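Visit to the Jenico open day, January 16, 2018

Our group went to see the home robotics lab at Jenico, which opens its doors twice each winter. There were 22 of us, most from the evening electronics class and a few from the repair club. Norbert Antal had arranged the bus. We were met at the side entrance by Grigore Pop, who handed out badges and asked us to leave coats and large bags in the cloakroom.

The morning started with a talk by Csaba Dobos in the meeting room. He went over what the lab does and what it does not do. They do not build arms. They buy them and work on the software that decides how the arms should move in an ordinary home. The current project is called Oton, and its subject is tidying. Dobos said that hard objects such as cups and boxes were handled first, and that cloth and cushions have taken up most of the past year. He showed a chart of 3000 recorded attempts, sorted by type of object. Soft items had the longest column of failures.

After coffee we were split into 2 groups. Mine went first to the workshop, where Botond Vörös had a wrist joint apart on a bench. He passed the pieces around and explained how the cables are routed so that they don't snag when the joint turns. Several people wanted to know about wear. He said the cables are checked every month and that the fingers need more attention than anything else. The parts come from a supplier named Fivberg, and delivery can be slow.

The living room area was next. It is laid out like part of a home, and the staff change the arrangement between runs. Sugeng Rondonuwu ran this part of the visit. The job being worked on was the sofa, with a blue cushion to be dealt with and a side table with a fruit basket standing close by.
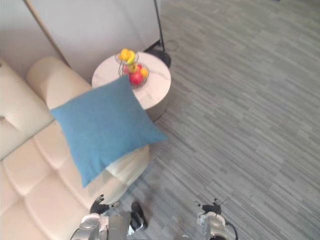
Rondonuwu told us the operators are asked to work at an even pace and to leave the other furniture alone. If something gets knocked, the run is kept and marked. Someone asked why they use two arms for a single cushion. He said that one arm can do it, but a large cushion tends to swing when held at one corner.

Lunch was in the Barta canteen across the yard, soup and a roll for 4 dollars. The afternoon question period was short, as the bus had to leave early. Jenico will hold its second open day in February. Anyone who wants to go should give their name to Norbert, and groups must sign up ahead of time.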